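About Molell

Who we are and how we spend our days
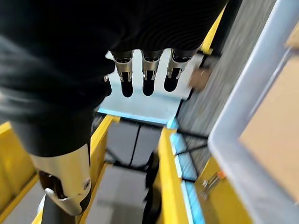

Molell gathers examples for machines that learn by being shown. We started in a rented unit in Hamcombe with one robot hand, a folding table and a big argument over where to put the table. Today we have 11 people and 3 working cells, and we still argue about the table.

Our work is easy to say and slow to do. A person guides a robot through a job, such as picking something up, turning it over and setting it down somewhere else. While that happens we record what the robot's cameras see, where every joint is and what the person's own hand is doing. One run from start to finish is what we call an example. Put enough good examples together and a learning system can begin to work out how to do the job on its own, including on days when the parts aren't lying exactly where they were the day before.

We love this work! It's a funny mix of handcraft and bookkeeping. A morning might go into getting a thumb to close at the right moment, and the afternoon into a naming rule for folders. Both matter, and most of us have grown fond of both.

How we got going

Before Molell, several of us programmed robots the usual way, writing out each position by hand. It works very well when everything stays put. Then we were asked to handle soft packaging for a customer who changed box sizes every couple of weeks, and we spent a whole October rewriting the same positions over and over. Somebody suggested that we simply show the robot what we wanted. We tried it one evening with a borrowed laptop and some very patchy recording software that one of us had written. The first set was a mess (we had forgotten to match the clocks on the two cameras), but the idea stuck, and by spring we had a company.

What a session looks like

Each session has a task sheet. It names the objects, the starting layout, the goal and the point at which a run counts as finished. We keep it to one page, and if it won't fit on one page we split the task in two.

An operator then takes the controls. Most of our work now is with hands that have several fingers, and that changes things a lot compared with a simple two-jaw gripper. There are so many more ways to hold something! Two operators will pick up the same part in quite different ways, and both can be right. We don't iron those differences out. If we trained everyone to move exactly alike, the system would learn one person's habits and not much else.

The camera near the wrist gets a lot of our attention. It gives a close view of the fingertips and whatever they're about to touch, and it moves wherever the hand moves. The picture can be crowded: fingers, frame bars, floor, the rim of a bin. We leave it that way. A learning system has to cope with the place where it will really be used, and real work areas have rails and latches and things in the background. We also move objects and change the lighting between runs so that no single layout takes over.

After every run the operator marks it as good, usable with a note, or redo. Later a second person who wasn't in the cell watches the recording and marks it again without seeing the first mark. Where the two disagree, they sit down with it together. Those talks are some of the best in the building, and a fair number of changes to our task sheets have come out of them.

How much is enough

Customers ask this one first, so we'll answer it here. For a new task we normally plan a first set of 300 examples. That's enough to train something small, watch where it struggles and decide what to gather next. Sometimes the answer is more of the same. More often it's a particular corner of the job, like parts lying upside down or right up against a wall, and we go back and record just those.

Our largest set so far is 1231 examples of a single sorting task, collected for Zuvent. The later part of that set was made up almost entirely of awkward starts and recoveries. A recovery is a run where the grip slips or the part tips over and the operator puts it right. We used to throw those away. Now we keep every one that ends well and label it clearly, and we wish we'd begun sooner.

Tools

Our recording program is called Bălan. We wrote it ourselves and we're still adding to it. It keeps the video, the joint readings and the operator's inputs on one shared clock, and it warns us straight away if one of them falls behind. It also has a large comment box, which gets used more than any other feature. "Sleeve caught on thumb, fixed at the end" is the kind of comment we like to find.

Everything we hand over comes with a plain written guide: what was recorded, how it was checked, what each label means and what we left out. If a set is thin in some area, the guide says so.

Working here

Our operators come from all sorts of jobs. We've had people join us from kitchens, sewing rooms, bike repair and dental labs, and you can often see it in the way they handle things. No robotics background is needed. New operators spend their first two weeks on practice tasks, none of which go into a customer's set, and they review other people's runs from day one so they get an eye for what a clear example looks like.

Sessions are short, with breaks between them. Guiding a hand takes real focus, and tired runs look tired when you play them back. Operators can stop a session at any time and can strike any run they aren't happy with.

Engineers take turns in the cells too. Everyone who writes code for Bălan records with it at least once a month, and the list of requested fixes always gets longer that week.

Visiting and getting in touch

We're happy to show people around the Hamcombe unit. Bring closed shoes, and bring a few of the objects you'd like handled if you have them. We'll put them in a cell and try some runs with you, and you can take a turn at the controls yourself. Schools and colleges are welcome in small groups.

For new projects, send us a short description of the job, a few photos of the work area and a note on what usually goes wrong. The last item helps us most.

Page last updated 23/01/2026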